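Skip to content

We use cookies to remember your basket and to see which pages get read. Accept all | Manage settings

Washing and storing down jackets: frequently asked questions

We repair outdoor clothing, and most of what comes over the counter at our Corkby workshop has been damaged by care, or by the lack of it, more than by weather. The questions below are the ones we get by email. Some of the answers will disagree with what you've read on the back of a bottle. We sell a few of those bottles ourselves, so take that as you like.

Do I really need to wash a down jacket? I was told it ruins them.

You were told wrong, though I can see where the idea comes from. A badly washed down jacket looks dreadful, and people see that and decide washing is the problem. Skin oil, sun cream and cooking grease work their way through the lining and stick the down together. Once that happens the jacket is thinner and colder, and airing it on a balcony won't bring it back. If the collar has gone shiny and dark on the inside, wash it.

How often?

Once a year if you wear it most days through the winter. Every second year if it only comes out for walks. There's no magic number, and any label that gives you one is guessing about how you live. I'd be suspicious of anybody telling you to wash it monthly, particularly if they also sell the wash.

Is special down wash worth the money?

Sometimes. What matters is that the product rinses out fully and doesn't strip the natural oils from the feathers. Ordinary biological powder fails on both counts. A plain liquid soap with no softener and no brightener does a decent job, and in our own tests at the bench we struggled to tell the results apart from the dearer stuff. We stock the Lulleritz down wash because customers ask for it and it does rinse well. I wouldn't say it does anything a careful second rinse can't.

Never use fabric softener. It coats the down and the coating stays.

What about products that claim to "restore loft"?

Washing and proper drying restore loft. If a product makes you wash and then dry for three hours, the washing and drying did the work. I have yet to see a maker compare their stuff with plain water and the same drying time, and I've asked two of them.

Top loader or front loader?

Front loader. The old top loaders with a post in the middle can twist a jacket hard enough to tear the inner walls between the baffles, and once those go the down wanders about and you get cold empty patches. If a top loader is all you have, wash by hand in the bath or go to a launderette.

Which setting?

Thirty degrees, gentle cycle, low spin, and a second rinse. Do up the zip first, empty the pockets, close any hook and loop tabs. If your machine has a "down" or "duvet" button, check in the manual what it does before trusting it. On some machines it's a hot cotton wash with a different picture on the dial.

How should I check the jacket before it goes in?

Lay it out flat somewhere with decent light, a bed is ideal, front upwards and zipped, and go over it with your fingertips one channel at a time. You're feeling for clumps, for thin places and for any stitching that has started to lift. Then turn it over and do the back, and pay attention to the shoulders if you carry a rucksack.

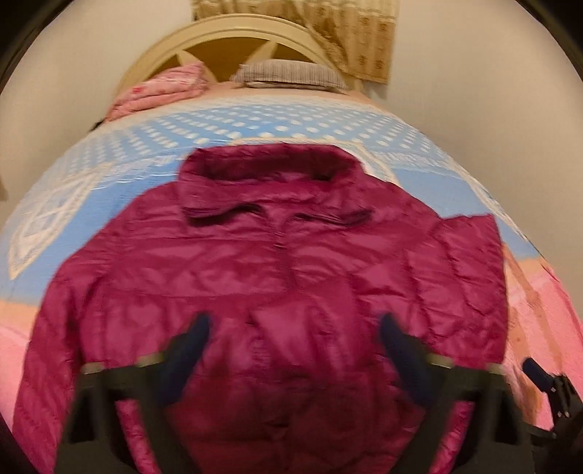 Small holes want patching before the wash, because water pushes feathers out through anything it can find. A round patch of repair tape will hold through a gentle cycle if you press it down well and leave it overnight. A square patch will start peeling at a corner. Don't sew a hole in a down shell yourself unless you know what you're doing. Each needle hole is another way out.

It came out of the machine looking like a wet bin bag. Have I killed it?

No. They all look like that. Support it from underneath with both arms when you lift it out, as wet down is heavy and the seams take the strain. Press the water out gently against the side of the drum. No wringing. A second spin on low is fine.

How long does drying take?

Longer than you want it to. A light jacket needs over 2 hours in a tumble dryer on low, and a thick one can take most of an evening. Stop every so often, take it out, and break up the lumps between your fingers. When you think it's dry, hang it in a warm room for another 24 hours before you put it away. Down that feels dry on the outside is often damp at the core, and that's where the smell comes from.

Do tennis balls help?

They do a bit. So does anything clean and soft that bounces. Spiky plastic dryer balls are sold at silly prices for this job and I can't find any advantage in them. If you use tennis balls, use ones that haven't been near a dog or a clay court, and run them through a wash by themselves first in case the dye comes off.

Can I dry it on a radiator?

I'd avoid it. Thin nylon doesn't like sitting against hot metal, and the down underneath dries in a pancake. If you have no dryer, lay the jacket flat on an airer, turn it several times a day and expect it to take the best part of a week. A launderette dryer costs little and saves you the bother. Feel the heat of the drum first though, since many launderette machines run hotter than their labels say.

Should I re-proof the outside?

Only if water no longer beads on it, and only if you expect it to. Most shiny town jackets never had much of a finish to start with, and spraying them every autumn is money down the drain. Try low heat in the dryer first. That often wakes up an old finish for nothing.

Is dry cleaning safer?

I don't think so. The solvents can be hard on down, and few high street cleaners do the work on site, so the person taking your ticket often can't tell you what will happen to it. If the care label says dry clean only, it may be down to leather trim or a glued part, and it's worth asking the maker which. Some labels say it just to be on the cautious side.

How do I store it over the summer?

Loose, dry and in the dark. A wide hanger in a wardrobe is fine, so is a big cotton sack. Vacuum bags are the worst thing you can do to down over a long period. The adverts show the jacket springing back after a few minutes. They don't show one that has been squashed flat from April to December.

And the stuff sack it came with?

For travel. Take it out when you arrive.

Feathers keep poking through. Is it faulty?

One or two now and then is normal. Don't pull them out from the front, because the quill widens the hole and brings its friends along. Pinch from the inside and draw it back in, then rub the fabric with a fingertip to close the weave. If you're finding feathers on your jumper every day, the lining has gone or a seam has, and you want a repair.

Does a higher fill power mean a warmer jacket?

Not by itself. Fill power tells you how much space a set weight of down takes up. A jacket with a big number and hardly any down in it will be colder than a modest one that's properly stuffed. Ask for the fill weight in grams as well. The Ido jacket we're asked about most has 210 grams in a medium, and that figure told me more than the large print on the tag. Plenty of brands won't give you it, and I tend to draw my own conclusions.

What does "responsibly sourced" mean on the label?

It depends on who checked. Look for a named standard and a code you can trace. If all you have is a green leaf and a nice sentence, you have a green leaf and a nice sentence.

Is it worth repairing an old one?

Usually, if the shell is sound. We charge from 12 pounds for a patched hole and more for zips, and we'll tell you if it isn't worth doing. Shells that have gone brittle or sticky are past saving. Topping up down is possible but slow work, and many jackets sent to us for it only needed a wash.

Do you repair Hendriks jackets?

Yes, including the ones with welded seams, though those take longer and the result will show. Please wash the jacket before you send it. We return dirty ones unopened and you pay the postage.

Last checked in December. Prices may have changed at the counter before they change here.

You might also like
How to replace a zip slider without replacing the zip
Wool jumpers: moths, myths and cedar balls
Waterproof trousers and why they leak at the knee
Sleeping bag washing: the bath method

Contact us | Delivery and returns | Privacy
© Corkby Outdoor Repairs. All rights reserved. Back to top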